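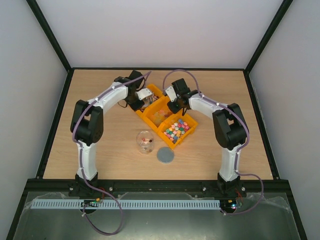
The Star Tray

Lorna Lagman had joined the robotics club for the vending machine. It stood outside room 220, it took dollar bills that other machines spat back, and nobody chased you off the hallway bench if you were waiting for a meeting to start. By June she had run out of excuses and was sitting inside the room with a clipboard on her knees.

"Write down what it does," Tianyou said. "Leave out what you think it meant to do."

"It doesn't mean to do anything."

"Great. Then you'll be good at this."

He had named the two arms Clemidora and Nishad, left and right, and he used the names with a straight face. Lorna called them the left one and the right one. They were bolted to a black beam at the front of the table, each with a purple cable tied along it, and they leaned over the orange tray like two people who had both dropped an earring in the same salad.

The job was sorting. The club's entry for the county showcase would pick craft pieces out of the tray and drop them into a clear cup, and a parent would say wow. Tianyou had written this on the whiteboard as GOAL: STARS IN CUP. Someone had added a question mark, and it had stayed up since spring. Lorna suspected Shoshana Obi, who handled the wiring and had opinions about the goal.

"A toddler can do this," Lorna said.

"A toddler can't do it for eight hours."

"Neither can that."

Tianyou didn't answer. He was watching the left gripper, which had stopped over the upper end of the tray, where the mixed junk was. Nobody had asked it to care about the mixed junk. The stars were at the other end, pink and blue and green, a whole heap of them out in the open with nothing in the way.

Lorna wrote: Left one is at the wrong end.

"It's planning," Tianyou said.

She wrote: T. says it's planning.

Mrs. Heffernan came by with her coat over her arm. Philomena Heffernan taught chemistry and had signed the form that let the club exist, and she treated this as the end of her duties, mostly. She looked at the table for a while.

"Which attempt is this?"

"386," said Lorna, who had to number the pages.

"And how many worked?"

"Depends what you call worked," said Tianyou.

"In the cup," said Mrs. Heffernan.

"89."

Mrs. Heffernan seemed to find this better than she'd feared. Lorna didn't. She had been there for a lot of the 89, and she knew that in plenty of them a star had stuck to the gripper by static and fallen off over the cup when the arm jerked. Tianyou counted those. She had put a small s beside each one in pencil, and had been wondering for a week whether to tell him.

"Some of them were static," she said.

"What?"

"The star just stuck. It never closed on anything. I marked them."

He took the clipboard and turned back through the pages. It took a long time. Shoshana looked up from the other bench, saw what he was reading, and went back to stripping wire with a lot of attention.

"You could have said."

"You told me to write down what it does."

Mrs. Heffernan put on one sleeve of her coat and stopped there. "When is the showcase?"

"15 days," said Shoshana.

Tianyou picked up a pencil. Lorna figured he was going to erase them, and she was already working out what she would say. He drew a line under the last entry and wrote a heading for a new column, in capitals, same as the whiteboard: CLOSED ON SOMETHING, Y/N. Then he went back to the first page and started filling it in from her marks.

"This is going to be an ugly number," he said.

"Yeah."

"You still think it's dumb."

"I think you bought a very expensive spoon," Lorna said. She held out her hand for the clipboard. "Give it here, you can't read my writing. That's a five."

He gave it back. She moved her chair closer to the table so she could see both grippers, and told him to start the next one.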